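A Cup of Coffee, Please: Can a Robot Arm Do One Small Kitchen Chore from Start to Finish?

Spring project report, draft handed in 2nd February

When we chose this topic last June we had a much bigger one in mind. We wanted to look at the whole question of household robots, the dishes and the laundry and the groceries, and say which of these a machine could take over by now. Our advisor very kindly let us talk for most of an hour and then asked which chore we were going to start with. We went away and thought about it over coffee, and you can probably guess the rest!

So this report is about making one cup of coffee with a single-serve machine. It's a chore most people do half asleep. You pick a pod, open the lid, drop the pod in, close the lid, put a cup underneath, press a button, and take the cup away when it's ready. We asked how much of that a robot arm can do today when it has been taught by people showing it how, and where it still needs one of us standing by with a roll of paper towels.
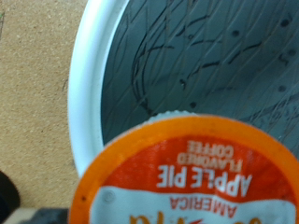

Household Robotics Project Team, Department of Mechanical and Computer Engineering, Geltberg College

Picking up the pod

We honestly thought the pod would be the easy part. It's light, it's stiff enough to hold, and it has a rim that sticks out all the way round, so there is something to grab. (The apple pie ones with the orange rims became our regulars, mostly because none of us wanted to drink them and so there were always plenty left to practice with.)

What makes it harder is that a pod has a right way up, and a person takes care of that without noticing. You pick it up any old way, and by the time your hand reaches the machine you've already rolled it round in your fingers. Our gripper can't do that. However it takes hold of the pod is how it will be holding it when it gets to the coffee maker, unless it puts the pod down and tries again. A grip that is a little too far to one side makes the pod lean, and a leaning pod catches on the edge of the holder and won't sit down into it.

The small camera near the gripper helps a great deal here, and we would not want to do this project without it. The trouble is that at the moment you most want to see what's underneath the pod, the pod is in the way. People have the same problem, of course, but people can feel the edge of a thing. We talked about adding a touch sensor to the fingers and decided against it for this semester. We'd run out of both money and patience with connectors, and we wanted to finish the part we had promised.

We keep the pods on a turntable organizer, the kind sold for spices and small jars. It was chosen to be friendly to the robot, with a low rim and a flat floor, and on the whole it was a good choice, although a turntable does what its name says. If the gripper comes down slightly off and nudges the rim, the whole thing swings a little and the pod moves away. In the early weeks we watched the arm follow a pod partway round the shelf like a very slow cat. We tried a dab of putty under the organizer and that calmed it down. We have left the putty out of the final tests, since a real kitchen wouldn't have it.

How we taught it

There are two broad ways to get an arm to do a job like this one. You can write out every movement, which works beautifully until somebody shifts the coffee maker over by the width of a thumb. Or you can guide the arm through the task by hand or by remote control, over and over, and let a learning program work out what the good runs have in common. We did the second, with a bit of the first hiding underneath for safety (the arm is never allowed below the height of the table, whatever the program thinks).

Our goal was 3,000 recorded demonstrations, each covering a single step of the chore. We ended with 2,557 that were good enough to use. That's short of the plan, and we would like to be open about why. Recording is tiring. After an hour or so at the controls your movements get lazy, and lazy demonstrations teach a lazy robot, so we threw out more than we'd budgeted for. We also lost a stretch of recordings to a folder that had been given the same name as another folder, and the less said about that afternoon the better.

We ran the learning software on the department's shared computer, which we booked through the Brolitz system like everyone else. The program itself is built on a student toolkit called Tralldale, which earlier teams in our department wrote and kept up. We're grateful to them for their comments in the code, even the grumpy ones.

The cup

If the pod surprised us by being hard, the cup surprised us by being hard in a different way. Taking hold of an empty cup is easy. It's a plain upright shape, and the fingers can come at it from more than one side. Putting it in the right place on the drip tray is easy enough too, once the arm has learned how far back to go.
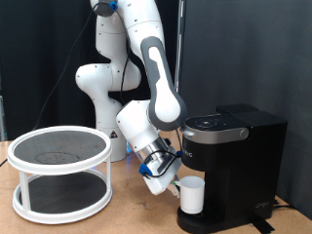

The real question is room. A coffee maker is designed for a human hand, and a human hand is thin and bends in the middle. A gripper is a box. To get its fingertips down beside the rim of the cup it has to bring the rest of itself along, and the rest of itself would like to be exactly where the front of the coffee maker already is. Most of our work in the last month went into finding angles for the wrist that let the fingers in without the body of the gripper knocking against the machine. There are fewer such angles than you'd hope, and the elbow has opinions about some of them.

We also learned to think about the cables. Every cable that runs along the arm has to be clipped with enough slack to bend and little enough that it doesn't swing into things. We redid ours several times. If a future team takes only one piece of practical advice from this report, we'd like it to be this: after you move a clip, run the arm slowly through its whole range before you run it quickly through any of it.

What we measured

We ran 348 test attempts on the separate steps, with a team member at the stop button each time. An attempt counted as a success only if the step was finished with no help at all, and we were strict with ourselves about it. A little push with one finger is help.

Placing the cup was our best step, and we would trust the arm to do it while we looked the other way for a moment. Picking up a pod came next. Pressing the button was reliable as long as the coffee maker had not been moved since the morning. Seating the pod in the holder was well behind the others, and closing the lid was somewhere in between, with a good many attempts where the lid looked closed to the robot and plainly wasn't closed to us.

After that we ran the complete chore, start to finish, 30 times. We're not going to dress this up. Fewer than half of those runs ended with a full cup and no help from us. Each step on its own looked quite respectable, and then you string them together and every small weakness gets its turn. A pod that's leaning slightly at the start is a lid that won't shut later on, and the arm has no idea the two are related. It carries on, very politely, and presses the button.

We didn't let the arm carry hot drinks away from the machine. The department's safety rules wouldn't have allowed it, and having watched it handle empty cups we agreed with the rules.

So, can it do the chore?

Our answer is that it can do most of the chore most of the time, on a table that we have set up for it, with the things it needs put where it expects them. For somebody who can't easily lift a cup or work a stiff lid, even that might be worth having one day, and we would love to see a team take it in that direction. For a busy student in a shared kitchen it's nowhere near. Making the coffee yourself takes a minute. Our arm takes a good deal longer, and you'd have to keep the counter clear for it, which in our house at least would need a second robot.

We think the same would be true of a shop or a small café, perhaps a little more hopefully. A shop floor can be arranged around a machine in a way that a family kitchen can't. The cups are all alike, the coffee maker stays put, and there is usually a member of staff nearby who could sort out a tipped pod. What a shop wouldn't put up with is our slowness.

What we would do next

We would start with the lid, and with teaching the arm to check its own work before moving on. A second look at the pod after it has been seated would have saved a good share of our failed runs. We'd like to try different pods as well, and cups with handles, and we would like to move the coffee maker around on purpose between attempts so that the program stops leaning on it being in its usual spot.

The recordings, the test sheets and our notes on cable clips are in the shared project folder, now with every subfolder carrying its own name. The putty is in the top drawer.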